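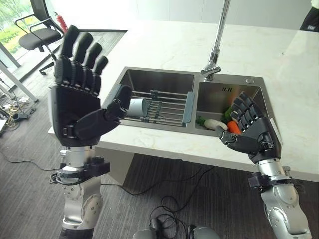
Products > Savings > Grolter Steady Certificate

The Grolter Steady Certificate is for money you'd like to put away for a while and not fret over. You choose a term, we set your rate on the day you open it, and that rate stays put until the term is up — whatever the central bank decides to do in the meantime. You can start with $100, and opening one takes 10 minutes if you already bank with us. 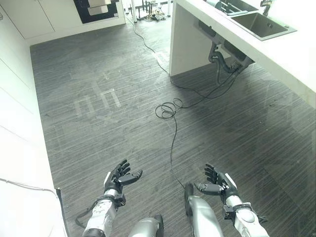 Interest is added every month, and you're welcome to leave it where it is or have it sent to your Grolter checking account. Plenty of our savers open theirs in December, when the year-end bonuses come in, but any month will do just fine.
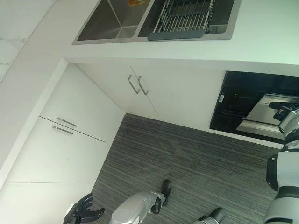

Can I take my money out early?
You may close the certificate whenever you need to, and we'll keep back 10 days of interest when you do. Your original deposit comes back to you in full.

288 shares | 10 comments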